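Against the concealed handle

Kitchen and cabinet suppliers in this country have spent about 27 years persuading buyers that a drawer should have no visible means of being opened. The push-latch, the bevelled top edge and the routed finger channel are all sold as refinements. I think they are a step backward, and that the plain bar handle should be the default on any drawer that carries weight.

The mechanical case is simple. A push-latch stores energy in a small spring and releases it when the front is pressed. It works well on an empty drawer. Load the same drawer with crockery and the spring must move the full mass over the first few millimetres, after which the user still has to hook fingers over the edge and pull. The Rollgate latch in my own kitchen in Lindsay came with 86 pages of fitting instructions, and most of them concern adjustment.

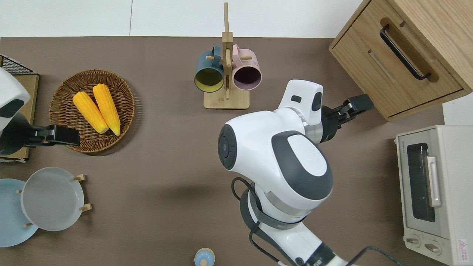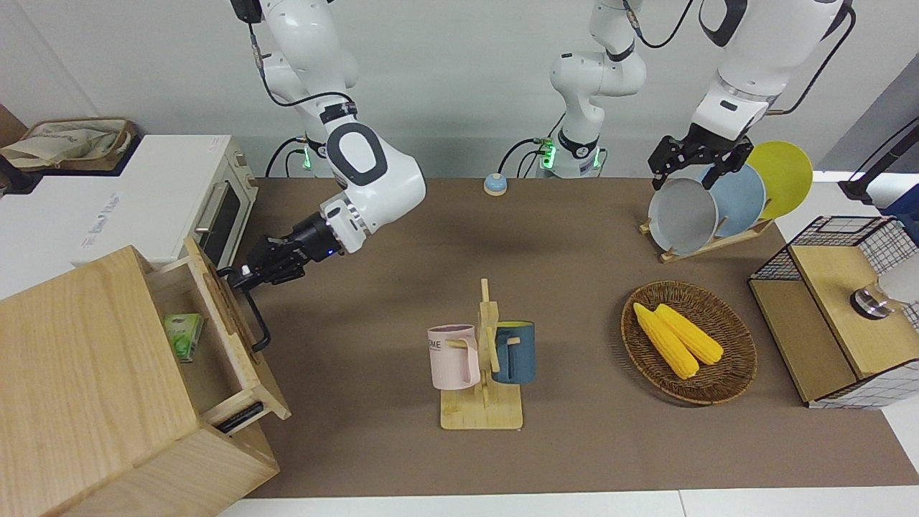
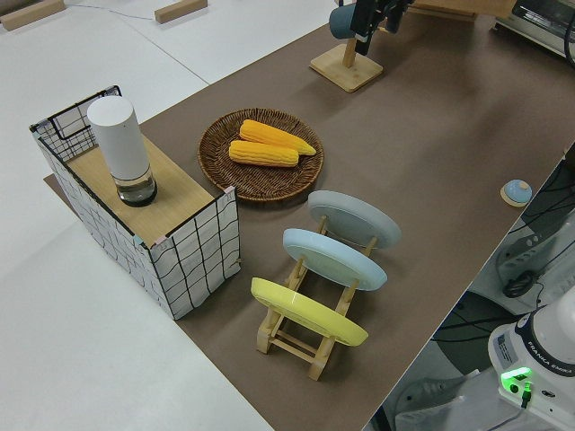 Finger channels fail in a different way. They have no moving parts, but they depend on the user having clean, dry, reasonably strong fingertips and an unobstructed approach from above. They also collect grease in a place that is awkward to wipe. A long bar handle on a light wooden front, like the black one on the cabinet in the first picture, can be taken at any point along its length, with a whole hand or with one bent finger. The load goes through the fixings into the front, and the front stays clean.

The usual objection is visual. A run of handles is said to look busy, and Undamska's current catalogue calls them "interruptions". I accept that a handle is a visible object. So is a tap, and there is no great movement to hide taps.

Cost is the better objection. A decent handle adds to the price of each drawer, and a poor one loosens. Bimelano quoted me $828 to refit the kitchen with solid bars – more than I had expected, although the old latches had already needed replacing 3 times. Machine screws through the front, with a washer behind, will deal with the loosening. Wood screws driven from the outside will not, and any supplier still offering them should be asked to change the fixing before the order is signed.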